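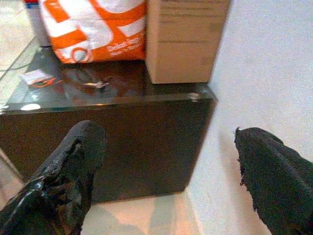
Imprimir | Enviar por e-mail

Associação de Moradores da Rua Corkia
Ata da reunião de janeiro

A reunião começou às 19h10, na sala do rés-do-chão. Presidiu Vasanthi Acharya. A ata foi escrita por Han-gyeol Woo. Estavam presentes 13 moradores.

1. Ata anterior
Foi lida e aprovada com uma correcção: a fracção que pediu a segunda chave do portão é a do terceiro esquerdo, e não a do terceiro direito.

2. Infiltração na parede norte
A empresa Kinsella visitou o prédio e entregou o orçamento por escrito. O valor é de 600 euros, com andaime incluído. Uma moradora perguntou se a pintura interior também está incluída. Não está. Decidiu-se aceitar o orçamento, com dois votos contra. Os trabalhos devem começar quando o tempo estiver seco — a Kinsella vai telefonar na véspera.

3. Ruído da bomba de água
Os moradores do primeiro andar queixam-se de que a bomba faz barulho depois das 23h. A Pemadeck, que faz a manutenção, propõe trocar os apoios de borracha. O custo seria de uns 100 euros. Ficou decidido pedir este valor por escrito antes de autorizar. O morador do primeiro direito pediu que conste nesta ata que já se queixou no verão passado.

4. Bicicletas na entrada
Discutiu-se bastante este ponto e não houve acordo. Uns preferem um suporte no pátio, outros dizem que o pátio é húmido e que as bicicletas se estragam. Até à próxima reunião, as bicicletas podem ficar debaixo da escada, até ao máximo de 6, sem tapar os contadores.

5. Outros assuntos
O contrato de limpeza com a Gristik termina na primavera. Vasanthi Acharya vai pedir a renovação pelo mesmo preço. Foi lembrado também que o lixo de cartão deve ser dobrado.

A reunião terminou às 20h45. A data da próxima será afixada junto das caixas do correio.

Han-gyeol Woo, secretário

Imprimir | Enviar por e-mail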